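The sofas came with the place. I say this early because it's the first thing anyone asks when they come over, usually before they've got their second shoe off. The previous people were moving somewhere smaller and didn't want to haul three pieces of damask down the stairs, so they offered us the whole living room for 800 dollars, rug included, and my husband said yes while I was still in the bathroom measuring for a shelf.

I sulked for a month. I'd been saving pictures of plain gray couches for two years! And now I had gold and brown swirls on everything, and on the rug too, with big cream flowers all over it, so that for the first few weeks I kept losing the remote against the pattern (and once a whole slice of toast, pattern side up).

Anyway, it's February, we had people over last night, and this morning the room needed dealing with. I thought I'd write down how I do it these days, partly for my sister who keeps asking and partly so I remember which polish I liked.

I start with the cushions. Always have. My mother started with the floor and worked up, and I've never understood it, because everything you shake off a sofa lands on the floor you just did. So cushions first, a good thump on both sides, and then the throw pillows go back where they live. I used to do the hotel thing with the karate chop in the middle. On damask it looks like the pillow has been in an accident, so now I just lean them and walk away.
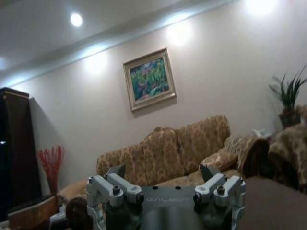
The crumbs are another matter. Sunflower seeds are the worst, and Nevzat Karabulut from upstairs can't sit down without a bag of them. He's lovely and he is very tidy about the shells, but there's always a couple that escape down the side by the arm. I have a skinny vacuum nozzle that came with our old Hultar, and even though the Hultar itself died ages ago I've kept the nozzle and jammed it onto the new machine with a bit of tape. It gets right down into the seam. In there so far this winter: shells, a hair tie, a guitar pick (we don't own a guitar) and the good scissors.

For spots on the fabric I don't do much. A barely damp white cloth, pat, leave it alone. I did once try a foam cleaner I'd bought on sale and it left a pale ring the size of a saucer, which I then had to chase outward for an entire afternoon until the whole seat matched. Never again. If something bigger happens I call Jhosep Benavides, who did the upholstery for my aunt and charged me 200 for a proper clean of the seats last spring. Money well spent, they came up so much brighter that I went and got my husband to look.

Plants get turned while I'm over there. I used to forget and they'd all lean to one side like they were listening at the door.

Then trash. I can't do a room with a big black bag trailing behind me, I end up knocking things with it. What works for me is a little round wastebasket with a liner, carried from spot to spot. Bottles go in upright so the last inch doesn't dribble out into the bag, then the wrappers and balled-up napkins and all the rest of the small stuff. One lap and the whole table's done. After that I sort the bottles out for recycling in the kitchen, where I've got a counter to lean on.

Last night's crowd was pretty good, I have to say. I've picked up after parties where there was a candle stub in the fruit bowl.

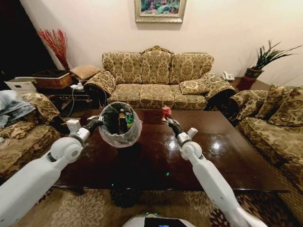
And then there's the coffee table, my one true love in this whole arrangement. It's huge. It's so shiny you can check your teeth in it. I came around on the table long before I came around on the sofas, and I think it was the table that eventually talked me into the rest of them. My friend had priced one at Grotdale, not even as big, and it was 700! For one table!

The trouble with a gloss finish is that it shows you everything. Every ring, every fingerprint, the exact route somebody's elbow took on the way to the chips. I've tried 3 polishes on it so far. The first was a spray from the supermarket and it streaked so badly under the ceiling lights that I wiped it all off again with plain water. The second was Nikik, which smells wonderful, sort of orange peel, but it stays a little greasy and then the dust sticks. The one I've settled on is Lyimo, the kind in the flat tin. You need hardly any. Put it on the cloth, go the long way down the table, then flip to the dry side and go over it again before you've had time to get distracted.

I do the apron underneath as well, maybe every other time. You have to get down on the rug for that, and I usually find one more seed shell while I'm there.

The rug just gets vacuumed, slowly, in both directions. I'd like to have it washed professionally this year but I can't face moving the table. If anybody has done that with two people and no injuries, please leave me a comment and tell me how. My husband thinks we could slide it on folded towels. I've seen him move a fridge, so I'm asking around first.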